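Give the juniors a longer season

I coached my first youth rowing crew out of the Dromine boathouse with two borrowed fours and a coxswain who was afraid of geese. I loved every minute of it, and I still think rowing is the best team sport a fourteen-year-old can pick up. So it drives me a little crazy that our junior league packs its entire calendar into 7 weekends and then sends everybody home!

Think about what a new rower gets out of that. She spends the first month learning to square her blade, finally feels the boat run under her (what a feeling that is), and then the racing is over. Last year we had 398 kids signed up across the league, and plenty of them raced only twice.

Hélder Neves, who runs the Ginting club, wants a set of short fall races, 200 meters, mixed crews, lanes drawn on the morning. I'm all for it. Short sprints are loud and close, and parents can see the whole thing from the bank without binoculars. Beginners can line up next to kids with medals and have a real shot at a clean start.

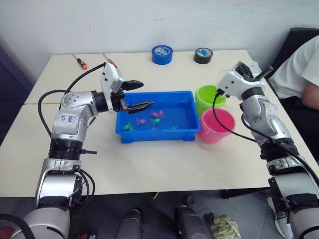 The usual objection is cold water, and Nelly Inga has raised it fairly. She would stop at the end of October, with a launch beside every heat. Fine by me! Even four extra weekends would give a first-year crew time to lose badly, fix something, and come back for another go. Imlow has already offered its dock, and I'd be there at six in the morning to help rig.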